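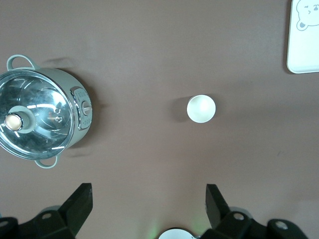 Countertop Electric Cooking Pot - Inspection Checklist with Comments
Site: Badach shared kitchen, Trundton
Inspected by: Nayeli Carrillo
Period: June, first session Tuesday, 9:40 a.m.
Form: Fesell small appliance form, revision 5

Scope

Covers the electric pot with glass lid, its cord and base, and the tableware kept with it. The wall outlet is included only as far as the plug. The refrigerator, sink and fixed lighting are on separate forms.

Ratings: OK, Monitor, Repair, Remove from use. An item that was not checked is marked NC and carried over to the next inspection.

1. Before handling

1.1 Pot unplugged and cold to the touch before inspection begins.
OK.

1.2 Dial in the off position before the plug is reinserted.
OK. The dial is small and easy to nudge when the pot is lifted by the body. Lift by the two loop handles only.

1.3 Asset label present and legible.
Monitor. Number 196 can still be read on the underside, but the label is lifting at one corner. Replace at next inspection.

2. Pot body

2.1 Inner surface free of pitting, flaking and burned residue.
OK. Light water marks on the steel, removed with diluted vinegar. Glare off the polished bottom hides fine pitting, so this item is checked by fingertip as well as by eye.

2.2 Green exterior finish intact.
OK. No chips at the rim. Any chip that reaches the upper edge is rated Repair, whatever its size.

2.3 Loop handles tight, no movement under load.
OK. Tested with the pot filled to the maximum line and held level for 18 seconds. No play on either side.

2.4 Feet present and seated.
Monitor. One foot is worn lower than the rest. The pot does not rock on the table but does rock on the tiled ledge by the window. Do not use the ledge.

3. Lid

3.1 Glass free of cracks and edge chips.
OK. Checked against the light, then wiped around the full metal rim with a dry cloth. A snagged thread counts as a fail until the cause is found.

3.2 Vent holes clear.
OK after cleaning. Both holes had a film of dried starch. Cleared with a wooden toothpick. Metal pins are not to be used on the glass.

3.3 Knob secure.
Repair, completed on site. The knob turned freely by a quarter turn. Screw tightened from the inside of the lid, collar reseated. The gold-toned cap is sound. Recheck after 2 weeks of normal use.

3.4 Lid sits level.
OK.

4. Control panel and dial

4.1 Panel fixed firmly to the body, no gap at the seam.
OK. Seam wiped with a damp cloth. Water must not be poured over this side during washing.

4.2 Markings readable by a first-time user.
Monitor. The markings are embossed with no color fill and are hard to read from a standing position. Marciniak asked last time whether a printed card could be posted next to the outlet. I support this. Card to show the off position and the maximum setting, nothing else.

4.3 Dial stops positively at each end of its travel.
OK.

4.4 Heat shuts off when dial is returned to off.
OK. Tested with water in the pot. Never test dry.

5. Cord and plug

5.1 Cord free of cuts, flattening and heat damage.
OK.

5.2 Plug blades straight, no discoloration.
OK.

5.3 Cord routed behind the pot, not across the front of the table.
Repair, completed on site. Cord was hanging over the front edge on arrival. Rerouted and the slack tied back. The same comment was made at the previous inspection - if it is found a third time the pot moves to the other wall.

6. Table surface

6.1 Surface flat, dry and rated for the heat of the base.
OK. No blistering or soft spots found. No scorch marks.

6.2 Clear space kept around the pot during use.
OK. Keep cups and trays out of reach of the lid when it is lifted, as condensate runs off the rim and can be near boiling.

6.3 Surface free of crumbs and specks.
Monitor. Minor debris. Wipe before each use and again before the pot goes back in the cabinet.

7. Tableware kept with the pot

7.1 White cup: rim smooth, no hairline cracks.
OK. Filled and left on a paper towel for 5 minutes, towel dry.

7.2 White tray with bear drawing: print intact, raised rim undamaged.
OK. Print does not come off on a damp white cloth. The tray is for serving and for resting utensils. It is not to be used as a trivet, and a hot lid should not be laid on it.

7.3 Items stored clean and dry.
NC. Cabinet was locked at the time of inspection. Key requested from the Trundton office.

8. Placement during use

8.1 Handles reachable without leaning over the vents.
OK. Steam rises from the holes beside the knob, so the lid is to be lifted with a dry mitt and tilted away from the user.

8.2 Pot not moved while hot.
Could not be observed. Reminder given verbally to the two people present.

Actions open

- Replace asset label 196 (item 1.3)
- Order replacement foot, or a full set if singles are not sold (2.4)
- Recheck lid knob after 2 weeks (3.3)
- Settings card by the outlet, wording to Marciniak for approval (4.2)
- Confirm cord routing at next visit (5.3)
- Cabinet check carried over (7.3)

Result

Pot released for use with the restrictions noted at 2.4 and 4.1. If the knob loosens again before the recheck, take the lid out of service and leave it on the returns shelf with a note of the date. Do not cover the pot with a plate or foil as a substitute.

N. Carrillo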